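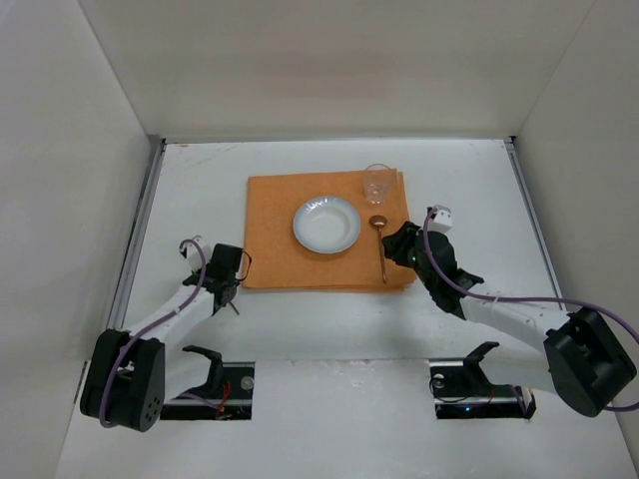

Figure 3. Two-arm cell with plate, glass and spoon on the orange cloth.

4.2 The open day

The November open day at Borkwood drew 141 visitors, most of whom had been promised coffee. Table setting was chosen because everybody has an opinion on it. Aoi Arai ran the cell and Lourenço Coelho fielded questions, chiefly about dishwashers.

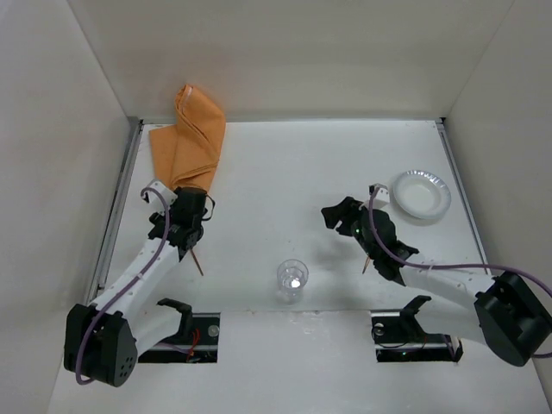 Visitors were also free to suggest layouts, and did so with more confidence than we have ever had in the planner. We logged 121 remarks, including several on where a spoon belongs, and coded them as described in Section 4.3.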